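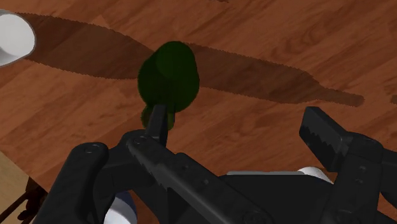
Reynaldo Dalisay wrote to me after my last post to say that I give up on my soup pots too early, and that a broth left alone on low heat until evening beats anything I could do with spices. Well, I tried it his way, and wow!

Posted in December
by Florkeo

I used two onions, three carrots, a heel of old cheese and enough water to cover the lot. Then I walked away, which for me is the hard part (I am a stirrer, I can't help it). Five hours later the whole kitchen smelled like my aunt's place in Huaranga, and I ate the first bowl standing up.

The greens went in right at the end - four minutes, no more. I used to boil them to mush and wonder why my kids picked them out. Now they keep some bite and I love them!

Reynaldo also swears by a splash of vinegar in each bowl. I'm not sold on that yet, but I'll try it on Tuesday when I make the next batch, this time with beans. If you have a favorite bean for soup, please tell me, I've only ever used the white ones.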